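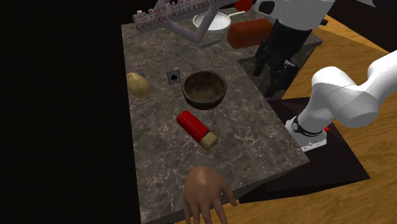

Kitchen counter world, objects load without errors but one of them has the wrong material. I am using Plerent on the desktop at the Damasceno workshop to try out pick targets before we run anything on the arm we are building there. The potato, the wooden bowl and the frying pan all render solid. The wire object behind the bowl is see-through and almost blends into the marble, and the grasp planner skips it every time. The planner takes the potato and the bowl fine.

Opened by: Kátia Lins
Opened on: 6/18/21
Component: object import, materials
Status: Closed

Steps to reproduce
Load the counter world. Wait for the objects to settle. Start the Morport bridge. Ask for a target list.

Expected
The wire object is in the list.

Got
It is missing from the list. Log has one line that looks related:
WARN material slot 2 not assigned, using default

What I tried
Reloaded the world. Same.
Deleted the object and put it back from the library. Same.
Raised the light level from 390 to 900. The marble got brighter and the wires got harder to see.
Turned off shadows. No change.
Moved it to the other side of the bowl. Still see-through, still skipped.

Reply from Gleice Paiva
Can you check whether the collision shape is there? Turn on the collision view in the physics menu. If there is an outline then it's only the material. Also, which file did the object come from? The one in the library was replaced in November and the old one had two material slots where the world file expects one.

Reply from Kátia Lins
Collision outline is there and it is the right size. The file is the old one. I copied my library folder over from my home machine when I set up the workshop one, so the old version came with it.

Reply from Gleice Paiva
OK. The target list is built from the depth image and the depth pass drops anything under the alpha cutoff. The default material is below the cutoff. So the object is there for physics and missing for the planner. Get the new file, clear the cache folder, and restart the bridge after the world has loaded. If you restart it before, it keeps the old list.

Reply from Kátia Lins
Replaced the file and cleared the cache. First try it was still missing, I had started the bridge too early. Second try it is in the list as item 245 and the wires are solid gray. The warning is gone from the log.

The planner gives it a low grasp score but that is a separate thing. I want to see what it does with the Drilitz fingers before I open a ticket on it.

Reply from Gleice Paiva
Closing this one. I added a note on the import page to check the file version if slot 2 shows up in the log.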